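About Drorkano

Drorkano is a small language school in Lundow. We teach English and Spanish to adults who have a job, a family, and not so much free time. The school was opened by Shengli Xiao, who learned both languages after the age of thirty and still remembers well how it felt.

Our lessons are in the evening, in two rooms over the bakery on Quezada Street. Groups are small, and every student speaks in every lesson. We use our own workbook, which has 200 pages and is changed a little each year when students tell us what was not clear. 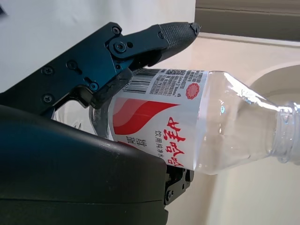
New groups start in November. Before you join, please come for a short talk with a teacher, so we can find the right level for you. The talk is free and there is no written test.

We also have a lending library with 938 books, most of them easy readers. Students may keep a book for one month. Last year we opened a second reading corner in Gredon, and it is open on Saturday mornings to everyone, also to people who do not study with us.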